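Rorkix Software Gallery: Grasping, Planning and Tooling

Home / Projects / Rorkix / Gallery

Rorkix is the control and perception stack we write at Prurberg for two-arm work cells. The pages under Documentation cover the interfaces and the message types. The gallery is for people who want to see what the software is working on when we talk about a "grasp segment" or a "hand view."

Entries are grouped by the part of the stack they relate to. Text is by Hnat Vasylenko, with notes on the planner from Slamet Wibisono. Last updated Sunday, October 7, 2018.

Most of our test tasks involve a part with a thread on it. Threaded parts are awkward for software. A cap that is a little tilted will start to turn and then jam, and the joint positions look almost the same as they do for a good start. The difference shows up in the wrist torque and in the hand view, so the logger keeps both on one clock. Every session is stored as a single file with the joint states, the commanded targets, the gripper width and the images from each camera.

The hand view is the hardest input to use well. Once the gripper closes on something large, the object covers much of what the camera would otherwise see. The first tracker we wrote lost the target as soon as that happened. The current one keeps the last good estimate of everything on the table and updates only the parts that are still in sight.
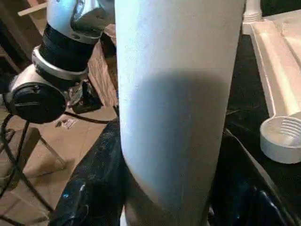 Hand view with a white cylinder in the gripper. Second arm at left, tray and threaded cap at right.

Grasp segment. The segmenter marks the start of a grasp when the gripper width stops changing while the motor current stays up. It marks the end when the width opens again by more than 2 mm. Segments can be edited by hand in the viewer, and edits are saved in a separate file so the original log is never changed.

Perception. White parts on a white tray give the depth estimate very little to work with, and the edges of a part often get merged with the edges of the tray. We run an edge pass on the color image first and use it to split the regions before fitting any shape. Shadows on curved surfaces still cause trouble. A hard shadow across a smooth cylinder can be read as a boundary between two objects, so the fitting step is allowed to join regions again if one cylinder explains both.

Occlusion mask. The gripper fingers are always in the hand view, and their shape depends only on the gripper width. The mask is drawn from the finger model and removed before tracking. Glossy fingers pick up small highlights that fall outside the mask by a pixel or so. We grow the mask slightly to cover them. The amount is set in the camera file, under finger_margin.

Two-arm planning. Slamet's planner treats the arms as one system when their workspaces overlap and as two systems when they don't. The switch is made per segment. For each segment it samples up to 2000 candidate paths, throws out the ones that bring the arms too close together, and ranks the rest by travel time. Cables are not modeled. We keep a no-go volume around the base of each arm instead, and it has to be redrawn whenever a base is moved.

Control. The low-level loop takes joint targets from the planner and smooths them. Force limits are set per task. For threading we use a soft limit along the axis of the part and a stiffer one across it. If the torque climbs faster than expected in the first quarter turn, the controller backs off, turns the other way until it feels the thread drop, and starts again. It tries this 12 times before asking for help.

Viewer. Shevchuk is the log viewer. It plays all camera streams side by side with the plots below them, and you can drag across a plot to jump the images to that point. Version 29 added a compare mode for looking at two sessions with their grasp segments lined up. Large files open slowly the first time, while the index is built.

Calibration. The wrist camera is calibrated against the hand with the usual board routine. Run it after any change to the camera mount, and after replacing the fingers. The result is written to the camera file with the old values kept underneath. If tracking seems to drift in one direction only, check this file before anything else.

Known problems in the current release:
The tracker can swap two identical caps if both leave the view together.
The segmenter misses very short grasps.
Shevchuk does not remember the plot layout between sessions.

Reports and log files can be sent to the software group at the Flerkville office. Please include the camera file along with the session log.

Previous: Cell Layout
Next: Message Types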